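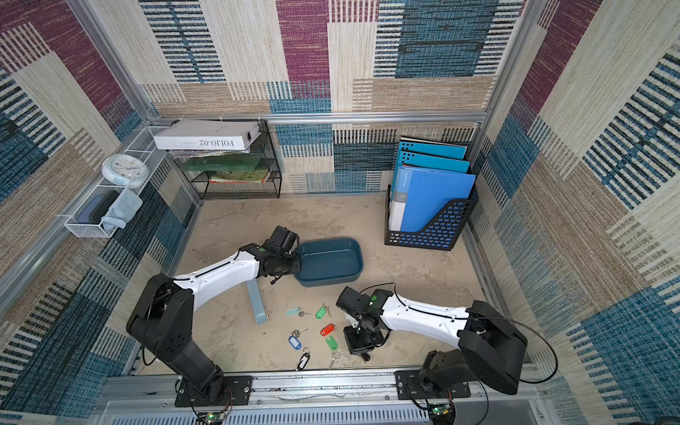
Jörg Reuter
Controls technician, Claludholm workshop

10 Apr 2019

Keys are a bad thing to pick up. They lie flat, they slide, and the ring always ends up where you want to put a finger. I have been using them for the gripper comparison since November, and I still have no better test for a pair of parallel fingers.

The question this month was whether to stay with the Otum fingers or move both arms over to the Charvát ones. The Otum set is short and stiff with a flat pad. The Charvát set is longer, with a thin lip at the tip. Wolfram Reinholz wanted the Charvát set from the start. I wanted to see numbers first.

The task is simple. Keys with plastic tags go down on the mat in no special order, and the arms have to get them into the teal tray. The tags are in different colors, except that green comes up twice, so "pick the green one" is not a complete instruction. I left it that way. The right arm does most of the picking. The left arm waits by the tray and helps when a key has to be turned or handed over.

I ran 200 picks with each set, same controller settings, same speed limit. The Otum fingers dropped or missed 70 of them. Most of the misses were on the metal end of the key, where the pad rides over the top and closes on nothing. If you aim for the tag instead, it gets a lot better, but then the key hangs down and catches the rim of the tray on the way in.

The Charvát fingers missed 5. The lip gets under the edge of the tag and that is most of the difference. They do flex, though. With a heavier part I could see the tips spread, and I would not trust them with anything that has to be placed exactly.

A note on the controller, as two people have asked. We are still on the Cellari with the old firmware. The newer one gave me error 402 each time both grippers closed at the same moment - I went back after a day and have not tried again. Force readings are slow on the old version but they are steady.

The cable on the right arm also needs a proper clip. At the moment it loops out toward the wall and I keep an eye on it when the shoulder turns.

For now the Charvát set goes on the right arm and the Otum set stays on the left. Wolfram wants to repeat the runs with the tray moved closer to the back rail, and I still have to order spare pads.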